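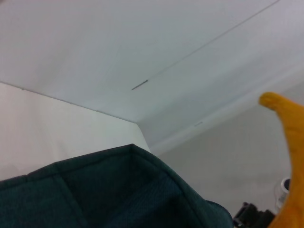 How to test a bag-packing kit before you pay for it

Kandora sells its packing kit as something you bolt on before lunch and run by the afternoon. I have set up three of these now, and I would plan on losing the afternoon too. The arm is fine. The trouble is in the gripper settings and the way the sales demo is staged, so do this before you sign anything.

1. Bring your own bags. The demo uses a stiff box-shaped tote that would stand up in a gale. Ask for a soft fabric bag with a zipper along the opening and folds that sag inward. If the rep says soft bags are "coming in August," write that on the quote.

2. Set the wrist camera first. The manual puts this at step 5, which is too late. Start the arm over the open bag and check that the preview shows the rim and some of the dark inside. If all you get is the near side of the bag, raise the start pose and save it again.

3. Turn off Auto Grip. Kandora says it adapts to anything. I have seen it treat a soft object and a hard one exactly the same. Set the force by hand, start low, and work up until the object stops slipping.

4. Run 23 picks without touching anything. Don't straighten the bag between picks, and don't let the rep do it either. Behrouz Asadi ran our last trial and kept a pencil tally of every time somebody reached in to help. Those all count as failures, whatever the software reports.

5. Move the bag a hand's width and run it again. A kit that has memorized one position will give itself away here.

On price: the base kit leaves out the soft finger pads, and those are another 600 dollars. Jolwood includes pads with its kit but charges for the software every year, so work out both over the time you expect to keep the thing.

Gregor Cairns at Kikon tells me the next update fixes Auto Grip. He sells the kits, so I'll wait and run the same test on it. Until then I'd rent one for a month, keep the tally sheets, and leave the service plan unsigned.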